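Home Explore Notifications Lists Profile

Anum Mughal
25 August 2022

Thread on reading Drevura out loud to a kid going into grade three. We finished it last night. It's a middle-grade novel, 183 pages, 22 chapters, no pictures apart from a map at the front.

12 replies 31 likes

My son is eight. He can read on his own but he stops at the end of every page and asks how many are left. Reading to him is a different matter. He'll sit for forty minutes if I do the reading and he gets to hold the bookmark.

The copy came from the library first and then we bought one. The library copy had a hold on it and we were only at chapter nine when it was due. Paperback, small format, decent paper. The print is big enough to read by a bedside lamp.

Plot, without giving much away. A girl called Tasarura lives at a ferry landing with her grandfather. The ferry stops running one winter. She decides to walk up the lake to the town of Drevura and find out why. Most of the book is the walk.

It's a slow book. If your kid needs something to blow up in chapter one, pick another. The first real trouble comes in chapter five, when she loses a boot through the ice at the shoreline and has to make do.

He got restless in chapters two and three. There's a lot about the grandfather's account book and who owes what for which crossing. I skipped a page of it and he noticed. He wanted to know how the man with the goats was going to pay. So I went back and read the page.

4 replies 19 likes

After that I read everything, including the note at the front about the spelling of place names.

Chapter length is the best thing about it for bedtime. Most run seven or eight pages. I read at a normal pace and each one took ten to twelve minutes. Two chapters on a regular night, one on a late night, three when we were at the cottage and it rained.

Chapter fourteen is the exception. It's twice as long as the others and there's no good place to stop. Start it early. I didn't, and we were up till quarter to ten.

A few people have asked about scary parts. There's a dog that follows her for two chapters and you don't know if it's friendly. There's a night in a boathouse with somebody moving around outside. Nobody gets hurt badly. The boathouse part is tense for four pages and then it's over.

My son asked to sleep with the hall light on after the boathouse. One night only. I'd still read that one earlier in the evening if your kid is a worrier.

There is a death, and it happened before the book begins. Her mother. It's mentioned plainly in chapter one and comes up again near the end in a conversation with a woman at the customs shed. I thought it was handled well. No speeches.

7 replies 44 likes

He asked one question about it, which was whether the grandfather was her mother's dad or her father's dad. The book doesn't say until chapter nineteen. I told him we'd have to wait and he was fine with that.

Voices. I'm not good at voices. I did the grandfather a little lower and the customs woman a little faster and left everyone else alone. The dialogue has enough tags in it that he never got lost.

The one I'd warn you about is the ferryman from the other side, who speaks in very long sentences with no commas. Read ahead silently before you do him aloud. I ran out of breath in the middle of a sentence about rope.

On names – there are a lot of them and they're close together. Lodhi is the grandfather's neighbour. Lodhi's Landing is a different place and he doesn't live there. We sorted this out using the map, but I'd have liked a list of people in the front.

The map is useful. He had it open on the blanket most nights and moved his finger along as she walked. It is printed across two pages, though, and the middle of the lake disappears into the spine. That happens to be where two chapters take place.

2 replies 23 likes

There's an audio version on Tirnisora. We tried it on the drive home from the cottage. The narrator is clear and doesn't rush. My son said the grandfather sounded wrong, meaning he didn't sound like me doing the grandfather. We listened to three chapters and then he asked for the book back.

If you have a long drive coming up it would be worth the trouble. My husband hadn't heard any of it and picked up the story with no problem from chapter eleven on.

Vocabulary. He stopped me for gunwale, ledger, thaw, quarantine and tariff. I had to look up gunwale to be sure how to say it. It rhymes with tunnel. I'd been saying it wrong for six chapters.

9 replies 58 likes

I don't stop to explain words unless he asks. Some people do it the other way and that's fine. With him it breaks things up and he starts looking around the room for something else to do.

What I didn't like. The last two chapters move too quickly. She spends twenty chapters getting to Drevura and then the reason the ferry stopped is explained in one conversation, standing up, in a hallway. I read it twice to make sure I hadn't turned two pages at once.

My son had no complaint about the ending. He was pleased about the dog.

I also thought the cover does it no favours. It's grey and navy with small lettering, and it looks like a book for adults. He wouldn't have picked it off a shelf. I only took it home on a recommendation from Hammad Mohmand, who read it with his daughter in the spring and then kept asking me if I'd started.

Hammad, I've finished. You can stop asking.

3 replies 27 likes

Age range. The back says nine to twelve. For reading alone I'd agree, maybe ten and up given the long paragraphs. As a read-aloud, seven or eight is fine if they've already sat through a chapter book or two with no pictures.

For comparison, he has liked the usual animal ones, a couple of mysteries set in a school, and a non-fiction book on lighthouses that we've had out of the library so often I should just buy it. He didn't like the one about the wizard's apprentice everyone else's kids are reading. We gave that four chapters.

There's a sequel. It has 399 pages, more than double, and the same size of print. I've flipped through it at the bookstore. It starts the following summer and the grandfather is on the first page, so that's one worry out of the way.

I haven't decided if we'll go straight on. School starts soon and bedtime moves up by half an hour, so it would be one chapter a night at most. At that rate it'll take us well past Thanksgiving. He says he doesn't mind.

5 replies 20 likes

Someone asked if it's a good one for a classroom. I'm not a teacher. I'd say the short chapters would suit the slot after lunch, and there's plenty in it about maps and weather. You'd need to think about chapter fourteen, same as at home.

Someone else asked about buying it. It's in paperback at most of the bigger stores and our branch library has one copy, possibly two now. Ask them to bring one in if yours doesn't have it. Ours took the suggestion form and had it on the shelf in three weeks.

He has started drawing his own map of our street with the crossings marked and a price beside each one. It costs me a quarter to get to the mailbox. I have an account page and I'm told I'm behind.

6 replies 71 likes

So, short version. Good read-aloud, steady pace, quick ending, hard-to-see map. Read it before they see the sequel and how thick it is. I'd borrow it first and buy it if you get past chapter five.

Next up is a shorter one while I think about it – a collection of folk tales my sister sent, each of them four or five pages. I'll post when we're through it. If you've got other walking books, or boat books, put them in the replies. He's asked for either.

18 replies 39 likes

Filed under: Kids' Books, Read-Alouds, Chapter Books

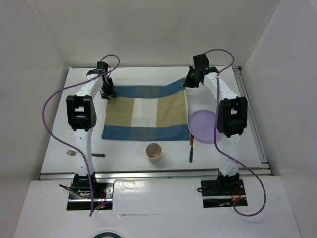
Two robot arms at a white table, with a cloth on top.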